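Brolell Household Words

A small collection of everyday British English phrases, gathered from people talking about their homes

Hello, and thank you for stopping by! Brolell is a plain text collection of 432 short phrases that people use when they talk about jobs around the house: putting the bins out, topping up the kettle, giving the stairs a once-over. It was put together by Kerubo Kioko and Gaspard Barbier, mostly at Kerubo's kitchen table, and it has grown rather larger than either of us had planned.

What you get

There are 2 files. The first, phrases.txt, has one phrase to a line, with a tab and then the town or county where we heard it. The second, notes.txt, holds our longer comments, such as the long argument over whether "siding the table" means clearing it or setting it (clearing it, in every case we were given, though we'd love to hear otherwise).

How the phrases were gathered

We asked friends, neighbours and a good many patient relatives to write down what they would say at home, in their own spelling. Most did this on paper slips, which Gaspard typed up in the evenings. We left the spelling alone wherever we could, so you will find "mither" and "myther" side by side, and both are meant to be there.
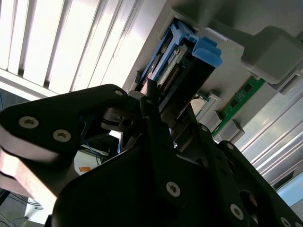
Known gaps

The north of England is very well covered and Wales hardly at all, which we're sorry about. Cooking words were moved out to our sister list, Gronum, in March, so if you are looking for names for the end of a loaf (there are so many!) please try there first. A handful of phrases have no place beside them, as the slips had none.

Using it

Please do use Brolell in lessons, quizzes, stories or anything else you fancy. A mention of the name would be lovely. If you print more than 100 phrases together, we'd ask you to keep the place names with them, as they mean a great deal to the people who sent them in.

Sending us more

New phrases are always welcome, one to a line, with the place if you know it. Kerubo reads through them on a Saturday, usually with the radio on, so a reply may take a little while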